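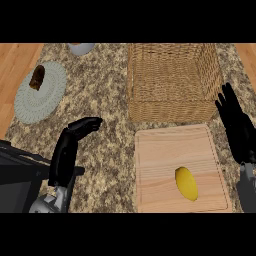

4.2 The open day

Visitors came into the laboratory through the side door from the Flalari building, in small groups, and were given a seat or a place to lean before anything was said to them. We had learnt in January, at a much smaller trial visit for colleagues, that people who are greeted with a talk stop looking at the screen quite early on, and so on March 26, 2023 we turned the order round and let the kitchen run first. The large display by the door showed the simulated counter as the operator saw it, and the operator, who for most of the day was Rasha Bitar, sat with her back to the visitors and simply got on with her work. Questions could be called out at any time, and they were!

Figure 4. The simulated kitchen in Furkivel during the open day. The two hands are over and beside the counter and the yellow fruit is on the cutting board.

The task shown to every group was the same one used in Section 3. The operator was asked to bring the fruit from the board to the wicker basket, with either hand, and then to return both arms to a resting position. We chose it for the visit partly out of habit and partly from kindness to the visitors, as it can be explained to a child of six in one breath. The board and the basket are close neighbours on the counter (Figure 4), so the journey itself is short, and what people tended to watch was the fingers – how they opened, how long they waited, whether the thumb came round in time. Several visitors told us afterwards that they had found themselves holding their own hands in the same shape, which pleased us more than it probably should have done.

In all, 287 people signed the visitors' book, and 71 of them accepted our invitation to try the controls for themselves. Each was given a few minutes with Furkivel and a gentle word of advice from Heriberto Chambi, who had a great deal of patience and only a modest supply of chairs. We did not score these attempts, and they are not part of the results in Section 5. They were recorded, however, with consent, and we have gone back to the recordings more than once while writing this paper, mostly to look at the moment of the first grasp. Newcomers nearly always bring the hand in from too high up and then correct downwards in little steps. Our trained operators come in lower and from the side, and had quite forgotten that they ever did anything else.

The placemat and the bowl on the far side of the counter drew more remarks than we had expected. A good many visitors wished to know whether the robot would be laying the table next, and one gentleman from Standura asked, very reasonably, whether the arms knew that those things were there at all. During the open day they did so only in the sense that the simulator would register a collision; the operator did the rest by eye. This conversation led us to add the contact log described in Section 4.4, and we remain grateful to him for it.

A short questionnaire, adapted from the one by Salameh, was offered at the door on the way out.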